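Re: [shop-list] Laser engraving black items: new flat pricing

Date: 2023-10-09
From: Ourania Nikolaidis

On the flat pricing message:

> Starting now every engraving job is $6 per item, any material, any
> size that fits the bed. Fustero says the new tube is rated for 2,000
> hours and we've only used 770, so we can afford to be generous.
> Wong is putting it on the price board this afternoon.

I'd hold off on the price board. A rating from the people who sell the tube is a sales number. The last one came with the same promise and was fading by July, and we paid Anholm for the replacement out of the materials money.

"Any material" worries me more. We don't know what half the stuff people bring in is made of. Some black plastics cut fine and some have chlorine in them, and I don't want to find out which by smelling it. Glossy finishes are their own headache. The Vultton settings sheet has one line for "coated, dark" and I have never gotten a clean mark from it.

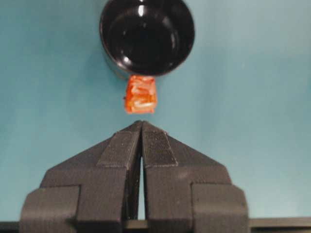
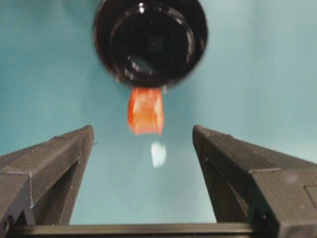
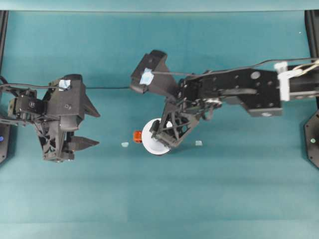
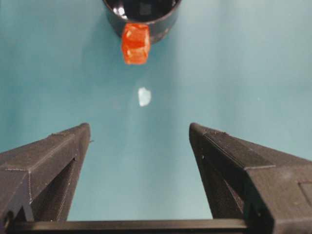
Then there's the rotary. A flat coaster takes me a few minutes. Anything round has to be leveled, test-fired on tape and usually leveled again, and under this plan it costs the same six dollars. Who is doing that setup? If the answer is "whoever is on shift," say so before people sign up for shifts.

Also, where does the 770 come from? The controller showed 3,464 when I last looked. Maybe that counts idle time, maybe it carried over from the old tube. Has anyone checked?

I could live with a flat price for wood and clear acrylic. Everything else should be quoted the way we do it now.

Ourania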